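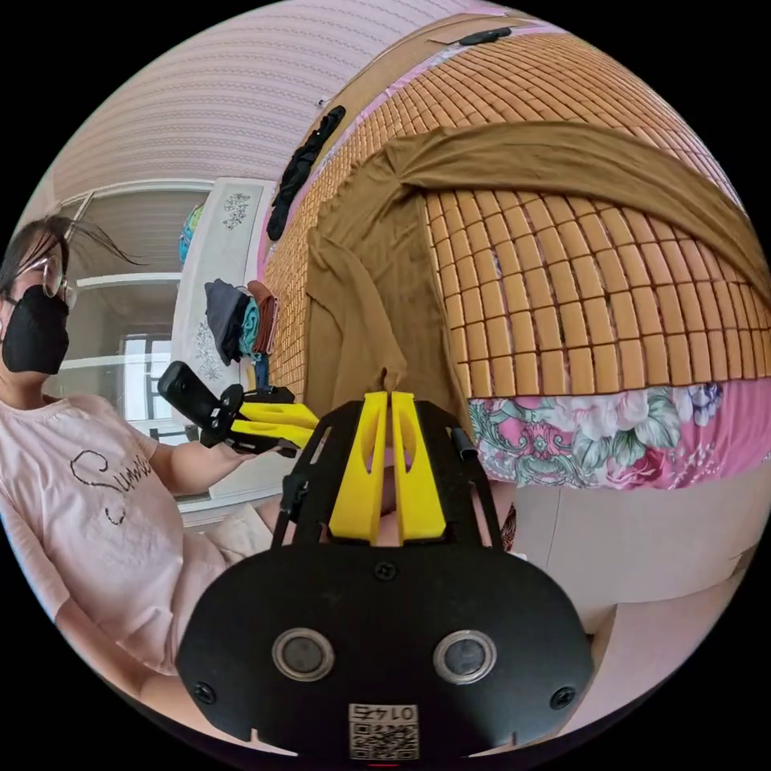

Great news on the frozen jaw reading, I think we've got it! The width value sticks at its last number while the fingers carry on closing, so the log says "open" when the cloth is already pinched. It likes thin, stretchy stuff best. Something like that brown stretchy piece draped across the mat will set it off far sooner than a thick jumper, and with one gripper in each hand it's easy to miss which side has stopped.

Sekar Hartono wrote on 5th December:
> We see this on the Melura build too. Two sessions lost
> out of 80, both on shirts. Is it the cable or the Lis
> logger? The arm at Stormont closed on nothing when we
> replayed one, then dragged its wrist along the table.

It's the logger, Sekar, I'm nearly certain! I swapped cables back in July and the fault stayed put. If a reading comes in late, Lis repeats the old one and never raises a flag (lovely and quiet, and just what you don't want before a replay).
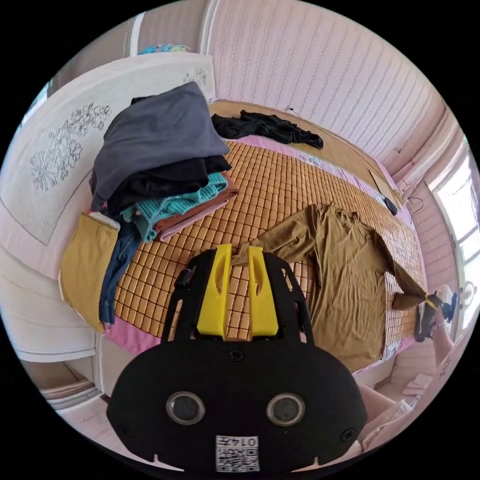

Long-sleeved shirt on the mat, one cuff held.

Sleeves are a brilliant test, as the jaws open and shut so often. Please don't replay any shirt session on a live arm until you've checked the width trace for flat stretches. 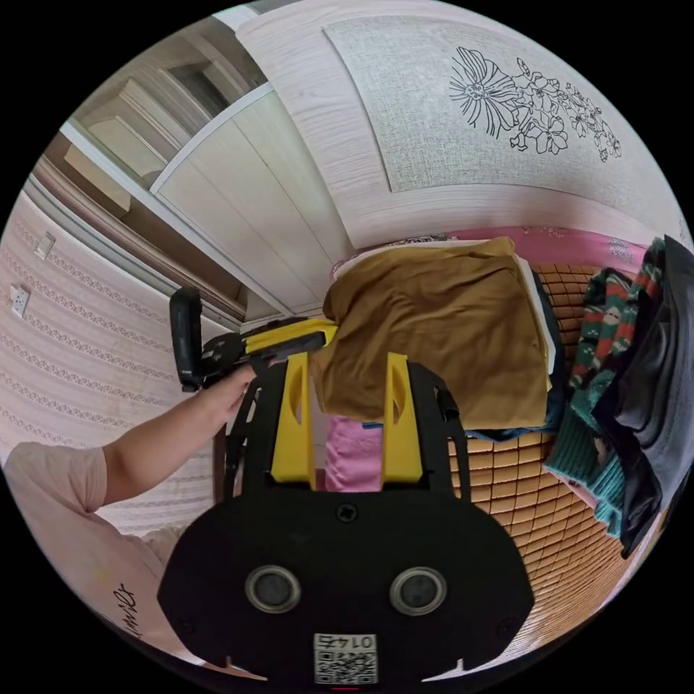 What to try next

Set the Gesov timeout to 3 and turn on the stale-value warning. Then fold something thick, then something thin, and send me both logs. I'd love to see one from the Melura build!

Reading time: 2 minutes

Related threads
- Stale values in the Lis logger
- Stormont arm: stop button checks
- Gesov timeout settings

This archive uses cookies to remember your settings. Accept | Manage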